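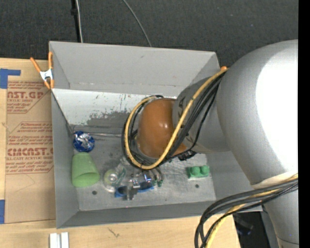
Dutard's objection, in a comment on an early draft of this entry, was that "teaching" is too generous a word, as the arm is only ever given recordings and has to make what it can of them. The term has stuck anyway, and this article uses it in its usual sense.

**Teaching by demonstration** is the practice of showing a robot a task by moving it through the motions, either by hand or by remote control, and recording what happens. The recordings, called demonstrations, are then used to replay the motion or to train a control program that can handle small changes in the setup.

## Hand guiding

In hand guiding (also called kinesthetic teaching) a person takes hold of the arm and pushes it where it needs to go. The motors are set to carry the weight of the arm and otherwise give way. Joint angles are saved the whole time – 100 readings a second is a common setting in the Viden software – and the gripper is opened and closed with a button.

The method needs little extra equipment and most people pick it up quickly. Its main drawback is that the person's hands and forearms get into the camera views. It is also tiring on large arms, and reaching down into a deep bin is awkward when the walls leave no room for a second pair of hands.

## Remote control

In remote control, or teleoperation, the operator stands clear of the arm and drives it with some other device. Common choices are:

- a smaller copy of the arm, moved by hand, which the larger one follows
- a handheld controller tracked in space
- a 3D mouse or joystick
- a keyboard, now mostly used for testing

Camera views stay free of hands, so the recordings look more like what the robot will see when it works alone. The operator loses the sense of touch, though. Some follower setups push back against the hand when the gripper meets something solid. The Entwistle handle does this on the wrist axes only.

## Bin tasks

Picking mixed objects out of a bin is a frequent subject for demonstrations. Crinkled foil, clear plastic, a cup on its side and a toy block each call for a different grasp, and a metal bin adds glare and hard walls. The arm itself often blocks a fixed camera's view of the objects, so many setups add a second camera at the wrist. Cables along the arm need enough slack for the wrist to turn.

The Clastbridge bin set, a shared collection of demonstrations, holds 400 recordings made by 11 operators. Each operator cleared the bin in any order they liked. Later users found the mixed orders hard to train on, and the second release, in April, came with a fixed order for 5 of the object groups.

## Quality of demonstrations

Long pauses are usually trimmed. Failed grasps are kept by some groups if the operator recovers, and dropped by others.

## See also

- Imitation learning
- Teach pendant
- Bin picking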